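Häufige Fragen zum Auspacken und Sortieren

Ich bekomme ständig Mails zu meinem Einkaufstisch, also sammle ich die Antworten jetzt einfach mal an einer Stelle!

Warum packst du nicht direkt in den Kühlschrank?
Weil ich sonst die Hälfte vergesse. Erst kommt alles auf die Matte, dann wird verteilt – klingt umständlich, geht bei mir aber viel schneller.

Wohin mit Beeren?
Klare Schale mit Deckel, fertig. 500 Gramm sind bei uns in 2 Tagen weg (Skye futtert sie wie Chips).

Wie sieht das auf dem Tisch aus?

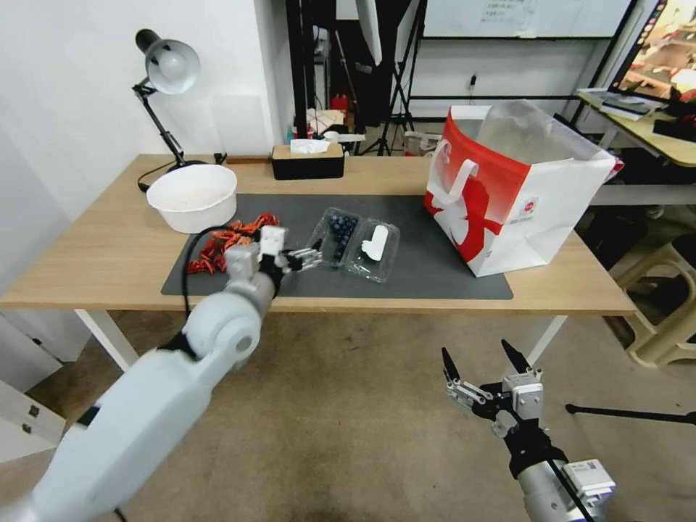
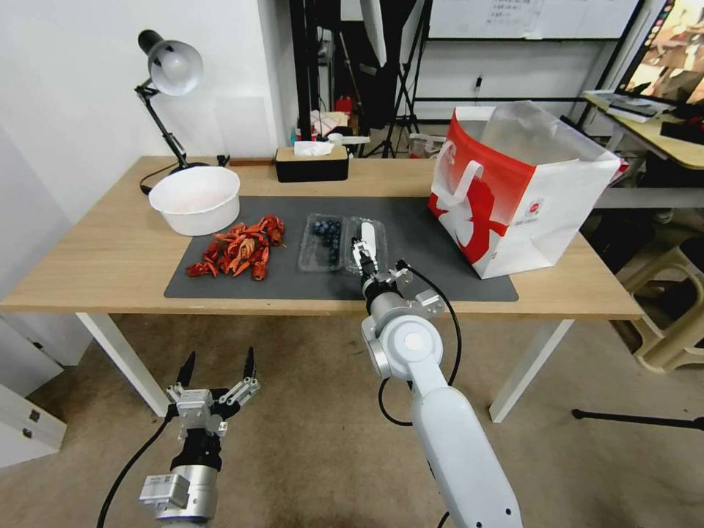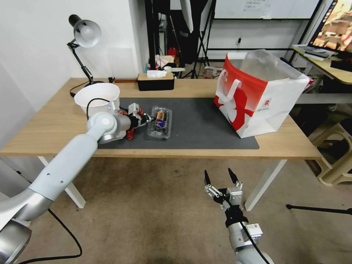
Tisch mit grauer Matte, weißer Schüssel und Einkaufstasche

Wofür ist die Schüssel?
Für alles, was noch gewaschen werden muss. Eine große mit breitem Rand ist Gold wert, glaubt mir.

Papiertasche oder Stoffbeutel?
Ich mag Papier, das bleibt beim Auspacken schön stehen. Nur bei Tiefgekühltem nehme ich lieber etwas Dickeres mit.

Kann man die klaren Schalen wiederverwenden?
Klar! Kurz ausspülen, gut trocknen lassen. Ngọc Văn hebt darin sogar Knöpfe auf.

Noch eine Frage offen? Schreibt mir einfach unten in die Kommentare.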